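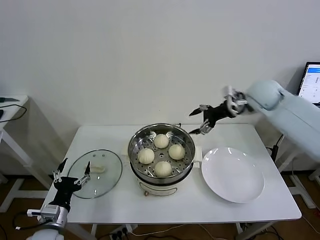 Frozen buns from Yuen: frequent questions

How long do I steam them?
Put the buns in frozen, do not thaw. From the moment the steam comes, 12 minutes for the plain and 10 for the small ones. Leave space between them, they grow.

My buns became flat and wrinkled. Why?
Mostly the lid was opened too fast. Switch off, wait 2 minutes, then lift the lid slowly.
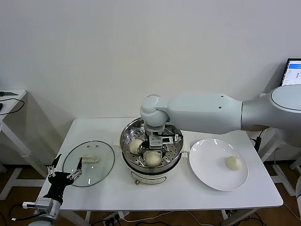
Steamer in the middle, lid on the left, plate on the right.

Do I need paper under the buns?
A small square of baking paper helps, but a little oil on the steel is also fine.

Which fillings do you have?
Plain, red bean, and cabbage with mushroom. The pumpkin one comes back in October – please do not order it before, the shop page will refuse.

Do you deliver?
Yes, with Gokeo, inside the city only. Orders placed before noon leave the same afternoon. If the box arrives soft, write to us with your order number and we send a new one. 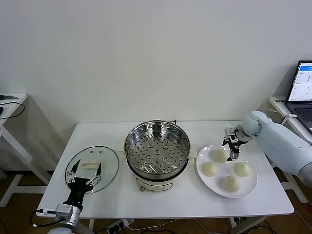 The steel basket with its perforated bottom.

Can I freeze them again?
No. Once thawed, keep them in the fridge and eat them the next day.

Do you sell the steamer too?
No, only the buns. Any steamer with a flat basket will do.

Where can I pick up?
At our counter in the Drollura market hall, side entrance. Bring your own bag if you can.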